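A **paramagnetic oxygen analyser** is an instrument that measures the share of oxygen in a gas mixture. It relies on the fact that oxygen is drawn into a magnetic field, while most other common gases are weakly pushed out of it. Typical uses are boiler flue gas, inert gas blanketing and medical gas supply.
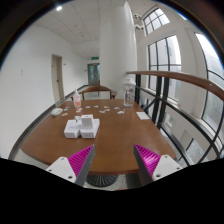
In the dumbbell type, two nitrogen-filled glass spheres hang on a taut wire between shaped magnet poles. Oxygen in the sample pushes the spheres aside and turns a small mirror. A feedback current brings the mirror back to zero, and the size of that current gives the reading. The Vonach 700, a rack-mounted model, keeps its cell at 110 °C so that moisture in the sample does not condense.

Nitric oxide is also paramagnetic and causes a positive error. Readings change with air pressure unless a correction is applied. 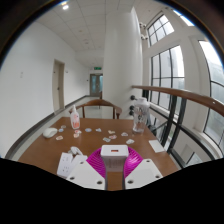
**Categories:** Gas analysers | Oxygen | Process measurement

## See also

- Zirconia oxygen sensor
- Thermomagnetic analyser
- Sample conditioning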